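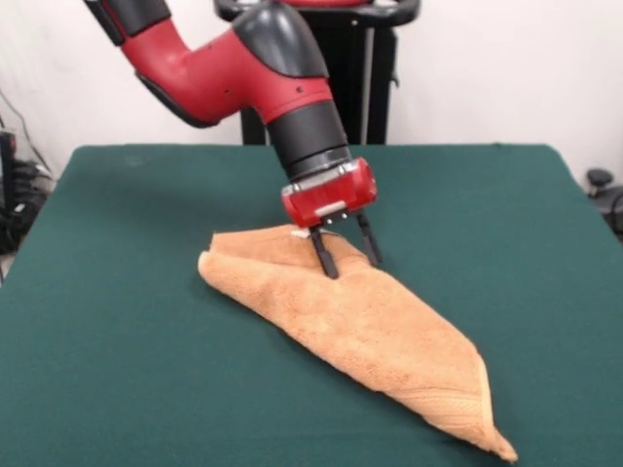
5.3 Silent grasp losses in the towel task

The success rate reported for towel folding in the first release of the Flutirus controller was high enough that two of us did not believe it. This section explains why, and what we found when we went back through the logs. Our reading is less flattering than the one given at the time, and parts of it rest on judgment calls that other readers may want to dispute.

The controller decides that a grasp has worked by looking at finger position. If the fingers stop before they are fully closed, something must be between them, and the run goes on. For blocks and cups this is a fair test. For cloth it is a poor one. A thick fold of terry cloth will stop the fingers whether they hold two layers, one layer, or a loose bit of pile that pulls free as soon as the arm lifts. Figure 7 shows the arm at the towel, with one finger pressed into the fabric and the other standing slightly apart, its tip just above the surface. We chose it because a still image of this kind cannot tell the reader whether the lift that follows will hold, and the finger reading on its own is not much better.

Figure 7. Gripper at a folded tan towel on the felt-covered table.

Of the 2405 runs in the archive, about 2000 carry a complete record of finger position and wrist force. We left the rest out. Yevdokiia Kushnir went through the usable runs and marked every case in which the controller logged a held grasp while the wrist force fell back to its unloaded value before the end of the lift. We call these silent losses. They were not rare, and they were not spread evenly. Most came from towels that had been left in a rumpled heap after an earlier attempt, where the arm went for the highest point of the cloth. The highest point is often a single raised fold with air under it.

The original team put the problem down to worn finger pads. We doubt this. The pads were replaced in November, and silent losses went on at much the same pace afterward. If wear had been the main cause, we would expect at least a short period of better results with the new pads, and we could not find one. Wear may still add to the trouble late in a pad's life, but the records do not let us separate it from other changes made in the same weeks.

A second problem is more serious from a safety point of view. In 9 runs the controller lost the cloth, did not notice, and carried on with the placing motion. The arm then pressed its empty fingers toward the table at full placing speed. The felt took some of the contact, and the Zidaser force limit stopped the arm each time, but that limit is set in a separate box and was never meant to be the first line of defense. Wenche Brekke found that on one Thursday afternoon the limit had been raised by hand to get past nuisance stops and was not put back until the next morning. None of the 9 runs fell in that window. We take no comfort from this, as only a few runs were made in it.

We tested one change. The controller now compares wrist force shortly before and shortly after the lift begins, and stops if the difference is too small. This caught most of the silent losses when replayed on the old logs. It also stopped a good many runs in which the grasp was sound, mainly with thin cloths that weigh very little. A threshold that suits a bath towel does not suit a napkin, and we had to set it by hand for each item. Claims that the method will carry over to new fabrics without such tuning should be treated with care, ours included.

The corrected success rates in Section 6 count every silent loss as a failure, whether or not the towel ended up in an acceptable shape.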